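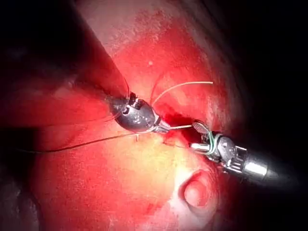
Post-Fault Inspection Checklist: Two-Arm Suturing Station
Geraghty Surgical Automation Lab, Bench 6
Arms: Felleck, left and right. Controller: Umura. Instrument drive units: Lukon.
Reason for inspection: unplanned release of grip, right instrument, during needle handoff. Fault code 562 logged by the controller.
Result codes: P = pass, F = fail, C = pass with comment, N = not checked

Summary of fault
The right jaw drive lost its hold torque during a handoff between the two instruments. The left instrument still had the needle. The controller should have frozen both arms on code 562. It froze the right arm only, and the left arm kept moving on its planned path until the operator pressed the stop. No one was injured. The station stays locked out for automatic running until every F below has been cleared and rechecked.

Section 1. Before touching the station
1.1 Main stop pressed and latched. P
1.2 Lockout tag on the drive power switch. P
1.3 Controller log saved before restart. C
Comment: Log saved, but the buffer holds only the last 30 minutes. The morning warm-up run had already been overwritten. Raise the buffer size or save after each run.
1.4 Needles accounted for on the sharps sheet. P
1.5 Hands clear of both instrument shafts while brakes are tested. P

Section 2. Stop circuit
2.1 Operator stop halts both arms. P
2.2 Foot pedal release halts both arms. P
2.3 Fault on right arm halts left arm. F
Comment: Repeated with the drive connector pulled on the right side. Left arm did not halt. The cross-stop line was present in the wiring but turned off in the Umura settings file. It appears to have been turned off for single-arm calibration and never restored.
2.4 Fault on left arm halts right arm. F
Comment: Same setting, same cause. Do not clear 2.3 and 2.4 on one test. Each direction needs its own.
2.5 Brakes hold with drive power removed. P

Section 3. Instruments and jaws
3.1 Jaw faces clean, no thread fibers in the grip texture. C
Comment: Fibers found at the root of the right jaws. Clean at every instrument change.
3.2 Pivot screw tight, no side play at the wrist. P
3.3 Wrist cables seated in their grooves. P
3.4 Thread clear of the wrist before a handoff is commanded. F
Comment: The program does not check for this. A loop around the wrist adds load to the jaw drive as the wrist turns, and the drive can reach its limit without any load at the jaw tips. Until a check is added, the operator pauses before each handoff and looks.

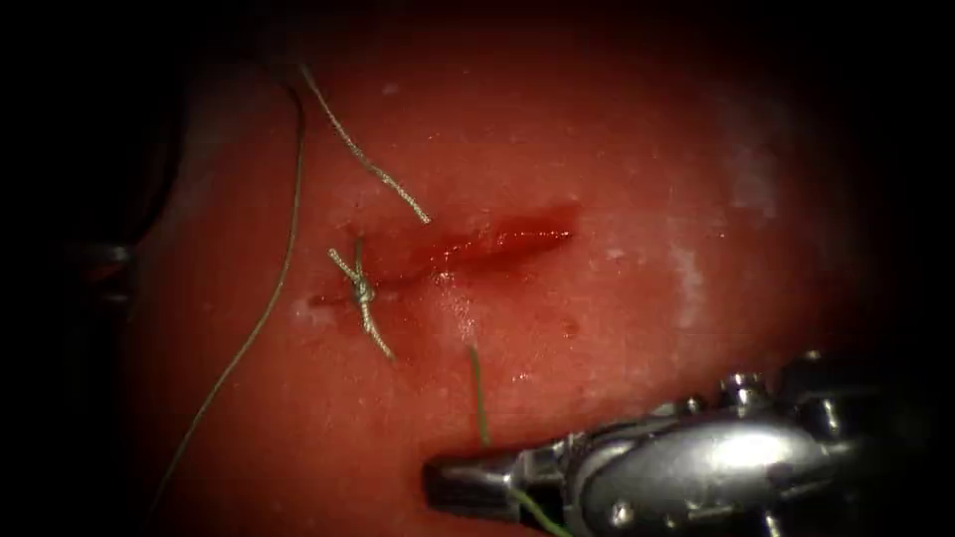

3.5 Jaw hold torque at closed position. F
Comment: Right drive fell below the set limit on the third closing and stayed there. Left drive held. The right Lukon unit, serial ending 139, has been pulled and is to be replaced as a complete unit. Do not swap the motor alone.
3.6 Instrument seated fully in its drive coupling. C
Comment: Seated, but the latch on the right side needs a firm push. Listen for the click.

Section 4. Needle and thread handling
4.1 Both jaws report closed before either is told to open. F
Comment: The handoff step accepts a commanded close as a closed jaw. It should read the measured position and the torque. Change request filed against the handoff step only.
4.2 Arm speed reduced while a needle is in either jaw. P
4.3 Cut thread ends removed from the surface before the next stitch. C
Comment: Not always done. Loose strands close to the incision can be picked up along with the working thread.

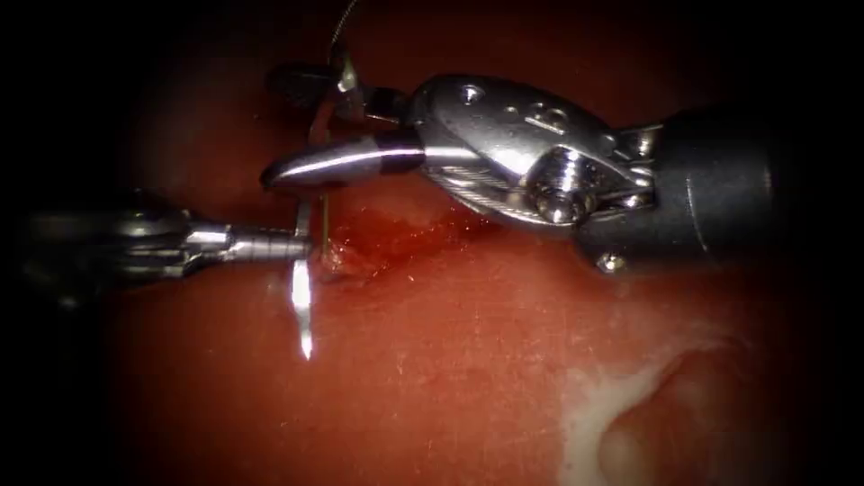

4.4 No arm motion commanded while the needle is through the tissue and held by one jaw only, except along the needle curve. C
Comment: Met in normal running. Not met during the fault, for the reason given in 2.3. Recheck after the setting is restored.
4.5 Recovery from a dropped needle is manual. P

Section 5. Viewing and lighting
5.1 Incision visible on all camera views. P
5.2 Instrument shafts visible at the outer part of the view. C
Comment: Light falls off sharply away from the center. Acceptable for stitching, poor for spotting thread caught farther back on a shaft. A second lamp at low output is suggested.
5.3 Stop within reach of the seat used for viewing. P

Section 6. Return to service
6.1 Cross-stop setting restored and locked with a password. Open
6.2 Right drive unit replaced, torque test repeated. Open
6.3 Handoff step changed and tested with no needle, then with a needle. Open
6.4 Single-arm calibration procedure amended to include restoring the cross-stop. Open
6.5 Warm-up run completed with log saved. N
Comment: Do not start 6.5 until 6.1 through 6.3 are closed. Manual jogging at reduced speed is allowed for test purposes with one person at the stop.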